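Moving the blog off Flikum

If you are reading this, the move worked and you are on the new site. If you follow by feed reader you may have had a burst of old posts in July. Sorry about that. The feed address has stayed the same, so there is nothing you need to change.

I had been on Flikum since I started writing here. It was cheap, it was simple, and for a long time I had no reason to think about it. Then they put the price up, which I could live with, and took away the plain text editor, which I couldn't. The new editor wanted every paragraph to be a block. Moving a sentence from one place to another took three clicks and sometimes lost the sentence.

I looked at two replacements. Delorme is the one most people suggest, and it looks very good, but it is built for shops and newsletters and I have neither. Brirkano is smaller. You give it a folder of text files and it gives you back a website. There is a free plan with a limit of 500 pages, and a paid one at £5 a month. I'm on the paid one, for reasons that will be clear in a moment.

The export from Flikum came to 1712 files. I don't have that many posts. It had made a separate file for every draft, every comment and every tag, and a good number of the drafts were empty apart from a title. One was called "Bread again" and I have no idea what I meant to say.

Sorting it out took most of my evenings for a month. The drafts went first. Comments were harder. Brirkano doesn't do comments at all, so I had to choose between dropping them and pasting them in at the foot of each post. I pasted them in. Some of the best things on this site were written by other people, including the whole discussion about how to bleed an old radiator, and I didn't want to lose that.

Spam was the other job. I used Filtgate to go through the comments before pasting, and it caught nearly all of it. It also threw out 60 perfectly good comments, mostly short ones that only said thank you. I put those back by hand.

Links are still a mess. Anything that pointed from one post to another should work now, but links out to other sites are as they were, and plenty of those sites have gone. I'm not going to fix them all. If you find a dead one in a post you care about, send me an email and I'll see what I can do.

Pictures came across better than I expected, although they had all been renamed with long strings of letters. I've been opening them one at a time and giving them sensible names. The wide ones have come out a bit larger than they did on the old site, and I prefer them that way.

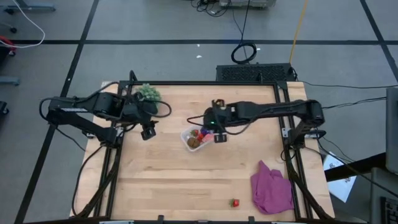 Light wooden table, black arms either side.

The categories have gone. I had far too many, and several had one post in them. There is now a single list by year, plus a search box at the bottom of every page. The search is slow the first time you use it and fine after that.

Still to do: the recipes page, which has lost its fractions and currently asks for "12 teaspoon" of salt where it should say half – please don't cook from it yet. The about page needs rewriting too. It says I am learning the accordion, and I sold the accordion years ago.

My old Flikum account stays open until the end of the paid period, and then the old address will stop working. If you have it bookmarked, please change it to this one.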